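4.2 What people keep within reach at bedtime

I'll admit I came into this part of the study expecting to write about phones. We had 696 usable sleep diaries from the Varell survey, and I'd already drafted half a section on screens before I opened the column marked "other." That column was full of food! Crackers, cereal, chocolate, cold noodles – people snack in bed a lot more than our first questionnaire gave them room to say.

So we went back in September with a shorter form, sent it to 806 households in Nukaria, and asked one plain question: where does the food sit? The kitchen was still the most common answer. But the people who kept snacks in the bedroom ate later, and they ate more often after lights out (the full breakdown is in Table 3). I don't want to push this too far. Only 18 of them filled in the follow-up for every night we asked about, and a diary is only as good as the sleepy person writing it.

Storage came up again and again in the comments. Bags went in drawers, in shoeboxes, under pillows. A box on the covers, as in Figure 4, keeps everything an arm's length away. 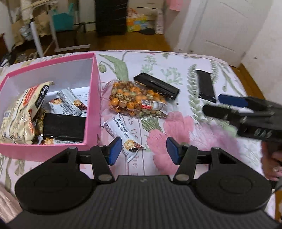 Figure 4. Packaged snacks in an open pink box on a flowered quilt.

One respondent from Laur wrote that moving her crackers to the hallway closet changed nothing except how cold her feet got, and that we should have asked about hunger first. She has a point, and the next form does ask – right at the top of page one.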